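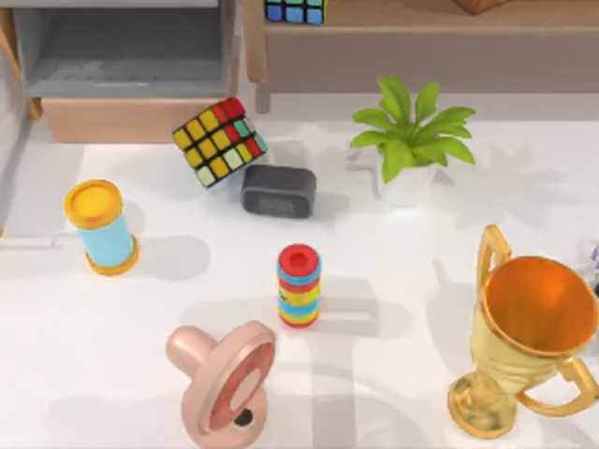
Rubik's cube and small black device on a white tabletop

Gavum Poll Desk

Gavum combines opinion polls and prediction market prices into one forecast for each race or referendum you follow. Published by Brotadex.

Polls are weighted by sample size, age and past error. Market prices refresh every 10 minutes. Each forecast comes with a range, and you can switch either source off to see how much it moves the result.

Included in the standard license:
4 user seats
50 saved contests
Export to spreadsheet
Archive of 982 past contests

The October update adds turnout models by age group. Phone support is closed on Wednesday.

Sales and trials: Romana Vaněk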